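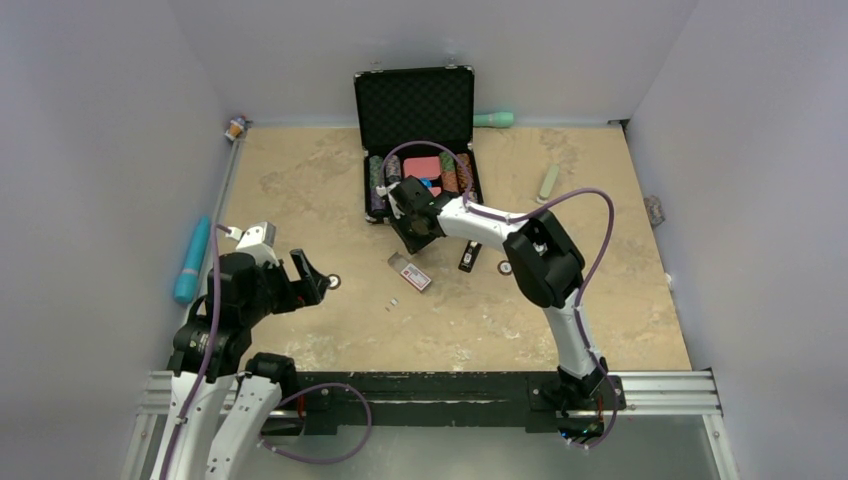 The Jema bench kit is a pair of white desktop arms on one black beam, and it's the first two-arm setup under review here that I wanted to keep switched on after the notes were done. Koller builds the arms, Billerberg supplies the walled cell they live in, and Diswood sells the lot as one package with a day of setup included. For a month the test task was putting a poker set away, and a poker set is a wonderful thing to give a robot. Chips lie on their sides in rows, there are green stacks and purple stacks and gray ones, and to get at any of them the gripper has to come down past an upright lid full of egg-crate foam. The right arm got most of the reaching, up and over with its elbow high, and I never tired of watching it.

Most small kits get shown off with foam blocks, and foam blocks forgive everything. A chip doesn't. It's thin, it's slick, and when it lies flat on a mat there's almost nothing to hold. The Jema fingers are plain black things that don't look like much, but they close slowly and evenly, and the software lets you set how hard they squeeze in small steps. I spent my first evening doing only that. By the end of it I could get a chip off the floor by its rim more often than I missed, and I may have cheered.

You teach the arms by guiding them. Put one in soft mode, take it by the wrist, walk it through the job and let go. It plays the move back, a bit stiffly the first time and much more smoothly once you have given it a few more runs. Koller suggests 30 runs for a simple pick. I found that 14 was enough for anything large with straight sides, and that chips wanted every one of the 30 and then a few extra for luck.

Using both arms together takes longer to learn, and the manual is thin on it (four pages, two of them safety warnings). The trick is to decide early which arm owns which part of the floor. I gave the left one the near side and the right one the case, with a strip in the middle where either could go as long as the other was parked. The planner respects that strip very well. In the whole month I had one bump, and that was after I moved a boundary and forgot to save it.

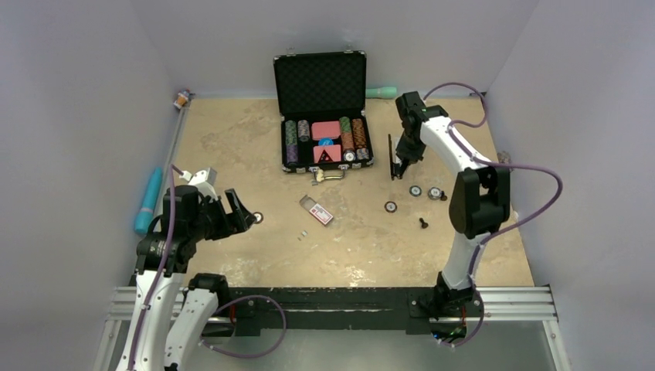 The floor strip is also where the kit shows its best habit, a feature Jema calls yielding. When one arm needs the middle, the other backs off by itself and waits, then comes straight back to what it was doing. On older two-arm rigs I've had to write that by hand, and it was miserable work. With this one you tick a box! The wait can be a little long for my taste, and there's no setting for it yet, though Diswood tells buyers an update is coming.

Now the grumbles. The purple cables are handsome and very easy to follow by eye, but they run in big loose loops outside the arms, and you have to think about where the slack goes before you plan a wide swing. A few clips in the box would help a lot. The patterned mat that came with our cell looks nice in a room and gave the color matching some trouble with pale objects until I retrained it. And the fans in the power supply have a whine that I could hear from the hallway.

Support was good. I wrote in twice, once with a sensible question and once because I had plugged in the wrong lead, and both times got a clear answer the same day. The parts list is public, the joints come off with one hex key, and a spare finger set takes five minutes to fit - I timed it, since my first try at squeeze settings had left me needing one.

The controller keeps the last 2000 moves in memory, so when something goes wrong you can scroll back and see which joint was late. I used that far more than I expected to. It's how I learned that my chip drops nearly all came from the wrist turning before the fingers had closed, a fault in my teaching that I'd been blaming on the grip.

Who should get one? Small labs, college shops, and anyone who has outgrown a single arm and wants to find out what the second is good for. If all you do is move boxes from left to right, save your money. The kit has been on sale since September, and the review set goes back to Diswood next week. I've asked if they're in a hurry.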